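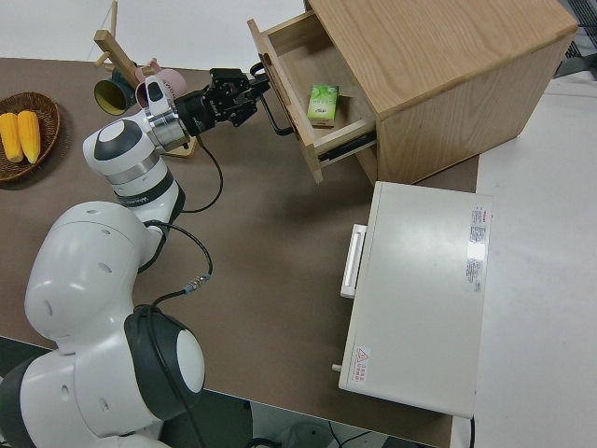

A drawer for the dull things: talking kitchens with Sarmīte Lepik

18 November 2024

I'd been in Sarmīte Lepik's company for all of two minutes before she asked me what was in my bottom kitchen drawer. I said batteries, takeaway menus and a bicycle pump. She nodded as though I'd told her my blood group.

"Everybody tells me that one," she said. "Well, the pump is new."

Sarmīte plans small kitchens. She set up Grodisum in February, after 12 years of fitting other people's designs in and near Haworth, and she's very cheerful about it for someone who says she still does her invoices in bed. The smallest job she's taken on so far was a galley over a shop with 6 feet of worktop in total (and a boiler at the end of it!). I wanted to talk to her because my own kitchen is a disgrace, and also because I'd heard she was dead against wall cupboards, and I love a wall cupboard.

"I'm not against them," she said. "I'm against the top shelf of them. What have you got up there? A fondue set. You can't reach it and you don't want it."

What she likes is anything you can see into from above. So, drawers. The little cabinet in pale wood is a favourite of hers, mostly for its black metal handle, which she says you can get hold of properly. She has strong views on handles. She once took a whole set back to a supplier for being too thin, and they'd only been up a week.

"People spend 2000 pounds on doors and then they choose the handle off a tiny picture on their phone. You touch the handle every day! Go and hold it."

And what goes in the drawer? Less than you'd think. There was a small green and white box standing up near the front corner, and that suits her way of doing things: stand a packet upright if it will stand, and keep it to the front. I asked about dividers. She pulled a face. She used a system called Trasix for a while, all clips and rails, and found she was forever rearranging the clips.

The things that stay out

I had expected her to be a clear-surfaces person, and she isn't one bit. Her rule, if she has rules, is that what you use before nine in the morning can live on the table.

"Mugs," she said. "Why would I put mugs behind a door? I want one when I am half asleep."

Hence the mug tree. It's a plain one, light bamboo, a post with short pegs on a flat base, and the two mugs on it have a different colour inside from out. The dark teal one is mustard inside and the pink one is a dark plum. I said I'd have gone for a matching set and got a long look.

"If they match, you argue over whose is whose. My brother and I did, for our entire childhood."

She feels the same about plates, more or less. She stands hers up in a wooden rack with pegs, pale blue behind and grey in front, so you lift one without having to shift a pile. It takes up more room, she admits. I pointed out that she'd just spent half an hour telling me how to save room. "Yes, well," she said, and poured more coffee. 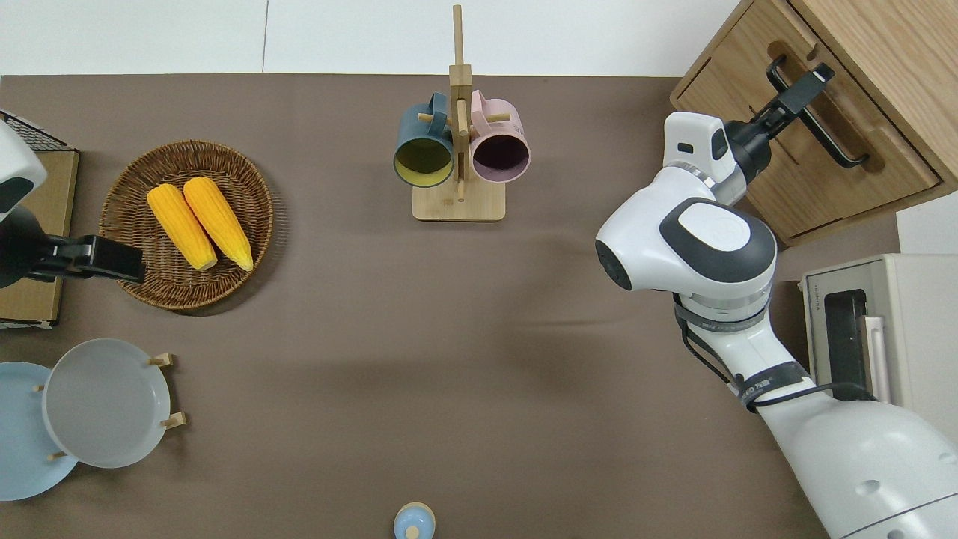

Mugs on the tree, corn in the basket and plates on their pegs.

Then there's the basket, which I had my eye on from the start. It's round and brown, with a tight coil at the rim, and it had a couple of corn cobs in it looking very yellow. Sarmīte is firm that a basket is for food you mean to eat this week and for that only.

"The moment a key goes in, it's finished. Next day a receipt, then a screwdriver. I've seen it in beautiful houses."

I went a bit quiet at this, thinking of my own fruit bowl.

Her next job is for a couple called Brison who want a kitchen they can both stand in at once, which they've never had. She's already told them to empty every cupboard on to the floor before she comes round with the tape measure. Mrs Brison has asked if she can leave out the one with the Christmas tins in it. Sarmīte is thinking about it.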